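Two hours at the town meeting 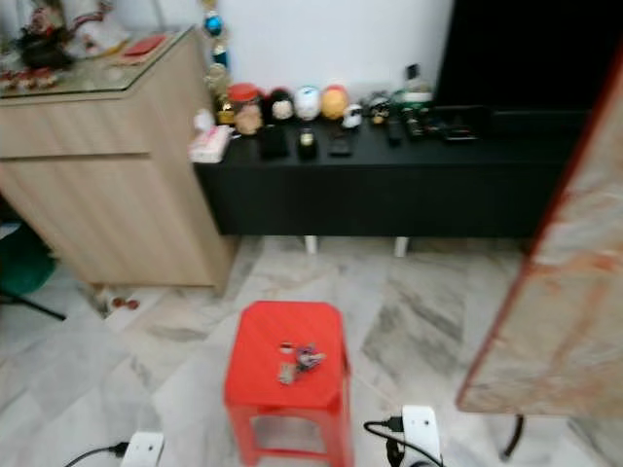
Keys on the red stool, where they always end up.

So I finally went to one of the Segers council nights in February, after nearly 20 years of living here and grumbling from the couch. The big item was the Pliveck Road bus - they want to cut it to 2 runs a day. About 40 of us showed up!

Niloufar Mirzaei spoke for the riders and she was great, very calm, even when a man behind me kept muttering about taxes. I didn't speak (chicken), but I did sign the letter. They vote next month, and I'm going back with my neighbor if she can get off work early.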